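**Skoner two-arm bench kit: gallery**

Skoner is supplied by Revard as a pair of arms with multi-fingered hands, control software and a parts list of 13 items. It is intended for small-object handling at table height. Setup notes are by Nurhan Kahraman.

The left hand is set to hold against an object while the right stays clear until called. Each arm can be commanded separately.

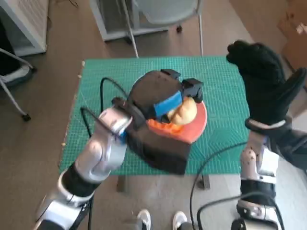

Grip limits are stored per object and can be copied between kits. The hands may be ordered singly as spares, and the standard cable set is 700 mm longer than the one sold before September. Delivery takes 30 working days. Orders and service requests go to Herman Yeoh at Revard.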